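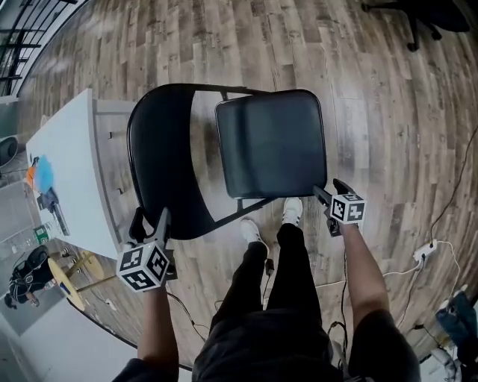
Open day at the Pledier studio: your questions

Updated 4/16/20

What happens at the open day?

You come up to our working floor and see robot training done by people, at full size and at normal speed! The job on show this time is moving chairs. The demonstrators hold a gripper in each hand and do the work themselves, while the grippers and cameras record it. Later on those recordings go to Aurelia Kälin's group, who use them to teach a robot arm the same job. There is a short talk first (Urs Fankhauser gives it, and he will happily go on all afternoon if you let him), then the demonstration, then plenty of time to wander and ask things.

Why chairs?

Because they're wonderful! A chair looks so easy until you have to pick it up with two narrow fingers instead of a whole hand. Where do you take hold? The seat is broad, the back curves away from you, and the weight is never quite where you expect it. Folding chairs and office chairs want completely different handling, so visitors who stay for more than one round get to see people change their minds about the best grip.
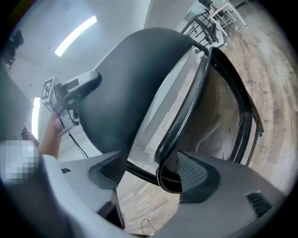 We also like them as a subject for visitors because everyone has an opinion. You have been moving chairs your whole life, and within a few minutes you'll be leaning over to tell the demonstrator how you would do it. Please do. Ximena Cabral, who plans the sessions, keeps a notebook of visitors' suggestions and has tried out quite a few of them.

Can I have a go?

Yes, and we hope you will! Each turn lasts 6 minutes, with one of us beside you. Two people can try at the same time. Children are welcome to take part if they can hold both grippers comfortably, and an adult should stay close by.

What are the black and white squares for?

They are printed markers. The software knows the pattern on each face of the cube, so it can work out where the gripper is and which way it is turned. If your sleeve slides over a marker, somebody will ask you to roll it up.
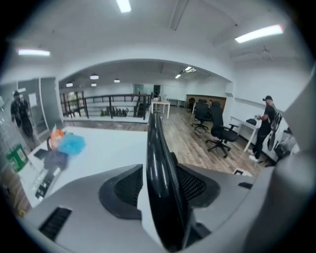 The open-plan floor, seen over the top of one of the hand-held grippers.

Do I need to know anything about robots?

Not a thing. Teodoro Zavala answers the technical questions, and he is equally glad to get "how does it know it's holding something?" and a long one about calibration. If you would like the long version, ask for the Solby handout, our own notes on how a session is planned and checked.

What should I wear?

Flat shoes, please - there are cables across the floor and you will be looking at your hands. Bags can stay with Marlies Rüegg at the front desk.

How many people can come?

We have 94 places over the day. Booking is free, and you can bring a friend on the same form.
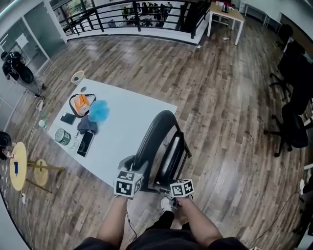 How tidy is a session?

Less tidy than people expect, and we are rather fond of that. A floor that has been cleared completely teaches you very little about real rooms. So when a chair is being worked on next to the big white table, things like a blue bath sponge, a folded cloth and a couple of phones may well be lying on top, and the demonstrator just gets on with the chair. Do look at how close people work to the table edge, as it's one of the harder parts to do smoothly.

May I take photos?

Of course. Please ask first if you would like to photograph somebody's face.

Will there be another one?

Yes, in October, when Esora (our next set of tasks) should be ready to show. It has doors in it, and Urs can hardly wait. Leave your address with Marlies if you want to hear when booking opens.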